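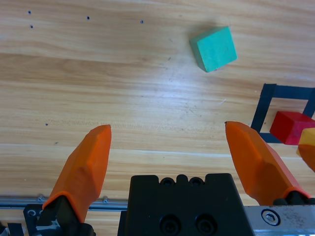 Progress report: Wanyama Street orchard and seed library
To: Huguette Turcotte, Wistura Fund
From: Eifion Morris
Mar 29, 2026

Dear Huguette,

Thank you again for your patience over the winter, and for the kind note you sent with the second payment. It went up on the shed door and it's still there, a bit faded now!

The big news is that the young trees came through the cold better than I dared hope. We planted 80 whips along the east fence, mostly apples with a few plums and quinces mixed in, and lost three to rabbits before the guards went on in January. The nursery has promised replacements in the fall at no charge, so the grant isn't touched by that.

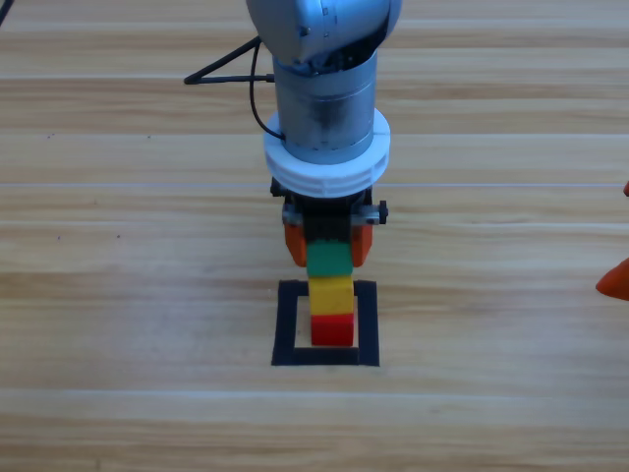
The seed library has been slower going, I'm sorry to say. Sorting donated beans is lovely work on a rainy afternoon, but a good many packets reached us with no year on them, and we've been running small germination tests on damp paper towels before anything goes out to families. The lettuce was poor. The old pole beans were wonderful, and I may have kept a few back for my own garden (with permission).

Spending is close to plan. Of the $4,000 set aside for soil and water, more than half has gone to compost and the new rain barrels, and the rest will pay for drip line once the ground has settled. The pruning class filled up quickly and we'd like to run it again next winter, perhaps with a longer lunch.
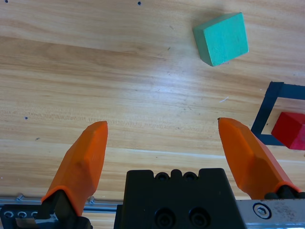
Will the orchard need more money for watering this summer?
We don't expect it to. The barrels should carry the young trees through an ordinary June, and after that the drip line can run off the church's spigot, which they've kindly offered us for the season.

Receipts are in the usual folder. Do come by when the plums are in bloom if you can manage it.

Warmly,
Eifion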